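Notebook, July
Topic: table clearing, cloths and the bin
For: me, Normunds Lapiņa, anyone picking up the Orner list after us

Setup took until 10:40. Arm clamped at the right end of the table, cable tied back so it doesn't drag on the wrist. Emergency stop checked twice. Flondasetti software updated last night, and I went through the joint limits again before letting it near anything.

The question for this month is the same one we started with in the spring, which is whether the arm can do a chore all the way through without one of us stepping in. Picking up an object is an old problem and we mostly know how to do it. A chore is a different thing to measure. "Clear the table" has a lot of small decisions in it, and the person asking for it usually hasn't made those decisions either. Is the food package trash or does it go back in the cupboard? Does a used cloth go in the bin, in the wash, or back on the table once it's folded? I asked Normunds this morning and he gave me two different answers for the same cloth.

So we wrote the rules down before the first run. They're in the Orner list under "house rules", copied here:

Cloths get picked up, moved clear of the table, and put back folded or flat, whichever the run sheet says.
Paper goes in the bin.
Anything with a lid stays closed and stays upright.
Utensils go last.
If the arm doesn't know what something is, it leaves it alone and logs it.

The last rule is Normunds's and I think it's the most useful one on the sheet. Our earlier version had the arm try everything. It made the success numbers look busier and it made a mess.

Cloth first, then. I put it first on the sheet on purpose. If we leave it to the end we're tired and we start calling bad grasps good.

The grasp we're using is a plain pinch from above. Fingers come down over the highest ridge in the cloth, close, and lift straight up. Then a sideways move to clear the table, a pause, and the place. We tried a scooping approach with a tilted wrist before and gave up on it. On a table this glossy the depth reading near the surface is poor, and a scoop needs to know where the surface is. The pinch only needs to know where the top of the cloth is.
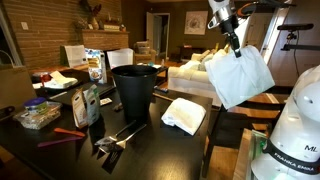
Page last changed in July, 4:15 pm, by the bench account

The pinch holds the cloth near one part of its upper side and the rest hangs under its own weight in a diamond, with corners pointing wherever they like. For carrying, that's fine. For folding it's the whole problem. A person who picks up a cloth this way will run the other hand down an edge, find the next corner and spread it out. One arm has no other hand, so it has to use the table for that, dragging the low corner across the top and laying the cloth down behind it. It works on a bare patch. With tubs, pouches and utensils on the same table, the drag path has to be planned around all of them.

Notes on the carry move itself. Keep it slow. At full speed the cloth swings, and the swing at the end of the move decides where the corner lands more than the planner does. Adding the pause helped. I would like to shorten the pause later but I don't want to change two things at once. Normunds wants a check on the swing from the side sensor so the arm waits only as long as it has to. Good idea, more work, goes on the list.

Bin. The tall bin near the middle of the table is a better target than the low one we had in the spring. The opening is easy to find from above. The trouble is its height. A cloth or a paper napkin hanging from the fingers has to be lifted far enough that its lowest corner clears the rim, and the planner only knows about the gripper. It doesn't know there's something dangling. For now I've put a fixed allowance under the fingers, treated as part of the tool. That's crude and it wastes reach, especially with the arm stretched toward the far side. The proper fix is to measure the hanging length after the lift and use that. Güneş branch has some of this done already, not merged.

Paper. The crumpled napkins on the tray are their own small subject. They're piled on each other and mostly the same color, white on cream on white, and the segmenter wants to call the pile one object. If the arm believes it, it aims for the middle and gets whatever is on top there. I don't mind that. For a chore, "keep taking something from the pile until there's no pile" is a perfectly good plan and it's what I do at home. The run sheet just has to score the pile as a pile. I've changed the scoring so one successful pick with two napkins in it isn't marked as an error any more. It was silly that it ever was.

What does matter is knowing when to stop. With a person you never think about this. The arm needs to look at the tray and decide that it's empty, and a dark tray with one scrap of cream paper on it is close to empty but isn't. The threshold is set low at present, so it will go back for a small scrap. Expect some wasted picks.

Utensils. Two metal ones in front of the bin, two plastic ones over toward the pouches. Plastic is easy by comparison. Strong color, no glare, the handle shows up clean. The metal ones throw reflections off the tabletop, and the reflected heads can look enough like extra utensils that the detector wants to list them too. Normunds suggested laying a mat down. I said no for now, since the whole point is to do this on a table a person would own, and plenty of people own a dark shiny table. We can add a rule that nothing is graspable below the table plane, which should take care of reflections in the depth data at least. The color data will still be confused.

Slim handles lying flat on a hard top are slow for a different reason. The fingers have to come down to just above the surface without pressing on it. Our contact threshold has been conservative ever since we scraped the last table, and I'm leaving it conservative.

Containers. Not on the sheet for this part. The clear container with the round tub stacked on top is there as something to avoid. Same for the stand-up pouches and the tall food package. The stack worries me more than anything else on the table: touch it a little too high and the tub goes. I've padded the avoid region around it. The side effect is that the drag path for the cloth gets narrower, so the fold has to happen toward the near edge.

Light. This room is harder than the lab, and we picked it partly for that. Daylight comes in on the right side, near the sensor bar, and there's a strip of sun on the floor next to the table. The strip moves through the day. Calibrate again after lunch, every time, even if it looks fine. Please write the time of calibration on the sheet. I had to throw out a set in the spring when I couldn't tell which calibration it went with.

On the numbers. The Iner plan calls for 3,000 logged picks before anyone writes a sentence about reliability, and I agree with that. The current sheet has 26 rows, and 5 of those are cloth rows. No percentages from a sheet that size, please, including in messages to each other. They get copied into slides.

Where I stand on the larger question, for my own reference so I can check it later:

Single picks of soft things, yes, good enough for a chore. The pinch is forgiving and the cloth doesn't care where it's held if all you want is to move it.

Putting paper in a bin, close. What's left is rim clearance and the empty-tray decision, and both are ordinary engineering.

Folding on a cluttered table with one arm, no. It can be made to work when we arrange the table for it, and a person who has to arrange the table first might as well fold the cloth. I don't see tuning getting us past that. Either a second arm or a clearing step before the fold. The clearing step is cheaper. That would change the house rules, because utensils would have to go before cloths.

Time is the other thing. A person clears this table while talking to someone. We've been ignoring time on purpose and I still think that's right for this stage, but the log should at least record it. Start and end per row, clock time, no rounding. I've added the two columns.

Normunds disagrees with me on the folding. His view is that nobody needs a square fold, a cloth bunched over once and set at the edge of the table is what most households call folded. He may have a point. If we take that as the standard, then the fold becomes a place move with one bend in it and we could probably pass it. I asked him to write down what "folded" means in words a third person could score from, and we'll try scoring his version and mine on the same runs.

To do:

Re-run the cloth rows with the longer pause, same speed.
Tool allowance: measure hanging length after lift, look at Güneş branch first.
Table plane rule for reflections.
Swap order, utensils before cloths, as a separate sheet. Don't mix with the current one.
Definition of folded, Normunds.
Second strain relief on the wrist cable. It's fine as routed but I'd like it tighter before anyone uses the far reach.
Ask Orner for another bin the same height with a wider mouth.

Arm parked and brakes on when finished. Whoever is next, leave the pouches and the tub stack where they are, the avoid regions are set for those positions and I haven't saved a second layout.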